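Chapter 6
When It Goes Wrong on Air

I was a floor manager on a daily talk show for 11 years before I ever taught a class, so forgive me if this chapter wanders into old war stories. My students tell me those are the parts they remember (they certainly don't remember my diagrams).

Chapter 5 was all about the plan: the rundown, the timings, who talks to whom and on which channel. Now we get to what happens when a guest doesn't show up, or shows up and won't stop talking, or bursts into tears during a segment about summer salads. All three of those happened to me, and two of them happened on the same show!

Let me start with the guest who didn't come. The show was Unmont, a midmorning talk show with four hosts around a curved desk and a small studio audience. We had Malou Bundgaard booked for the second half, a singer who was just then turning into an actress, and we had been trailing her since the top of the hour. With the last commercial break before her slot running, her car was still sitting on the wrong side of a closed bridge.

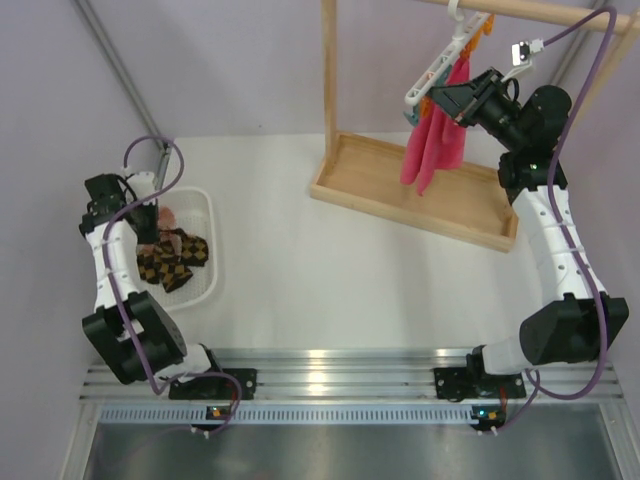 My producer that year was Satish Malhotra, and he had a rule I still teach. You get one sentence to say what's wrong and one sentence to say what you want. So I pressed my button and said, "Malou is not in the building. I want to move the phone-in up." He said yes, and that was the whole conversation. I've heard people burn most of a break explaining the traffic.

Then you have to tell the hosts, and how you tell them matters a lot. Elínborg Hviid was in the lead chair, and she liked bad news written on a card, in big letters, held just under the camera. Bjarke Eskildsen, next to her, wanted it whispered in his ear and would go white if he saw a card. You learn these things about people in your first week or you learn them the hard way later. Write them down. I kept mine on the inside cover of my clipboard, and when I left I gave the page to the person who took over from me.

So Elínborg got her card, and Bjarke got his whisper, and we came back on air with the phone-in. The trouble was that the phone-in depended on calls, and we hadn't opened the lines yet. Thu Ông, who ran the phones, had exactly one caller waiting, a woman who had rung up to complain about the set.

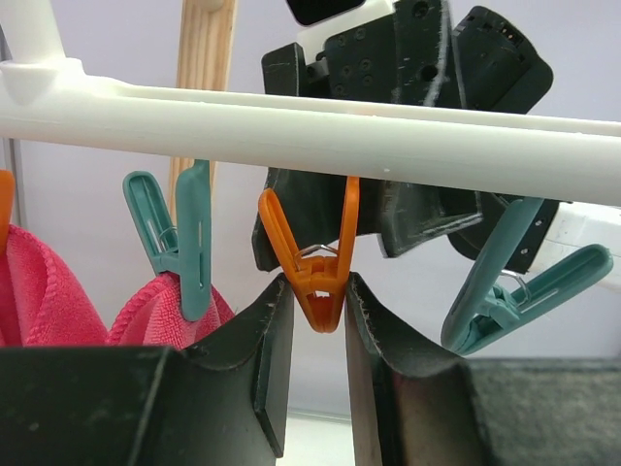 We put her on. I know, I know! But Elínborg was wonderful with her, asked what color she would have picked for the desk, and before long the other hosts were arguing about whether yellow makes people look ill. By the time they had finished with yellow, Thu had a full board of callers. We logged 2192 calls by the end of the show, most of them about paint, and Malou walked in with just enough time to wave and sing half a chorus.

I tell this story because it has nearly everything in it that we're going to cover. There's the short message up the line, the switch in the rundown, the hosts who need different handling, and the filler that becomes the item. It also has a mistake in it, and it's mine. I never told the audience in the studio what was going on, so for quite a while they sat there waiting for a singer and clapping in odd places. Listen to a recording from a bad day sometime and you can hear a confused audience very clearly.

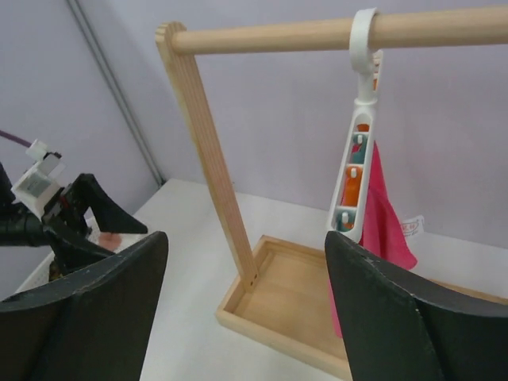
We'll take the guest problems first – late, missing, silent, furious – and then move on to hosts, because a host having a bad morning is a different animal and needs a different tone of voice. After that comes the technical stuff: dead microphones, a clip that won't run, an autocue that jumps back to yesterday's script. The last section is about what you say to the viewers, and when it's better to say nothing and go to a break.

Before you read on, try this. Pick any live talk show and watch 3 episodes with a notepad. Each time something seems a little off (a host glancing sideways, a sudden "we'll come back to that"), write down the time and your best guess at what was being said in the earpiece. Bring your notes to class.

6.1 The Missing Guest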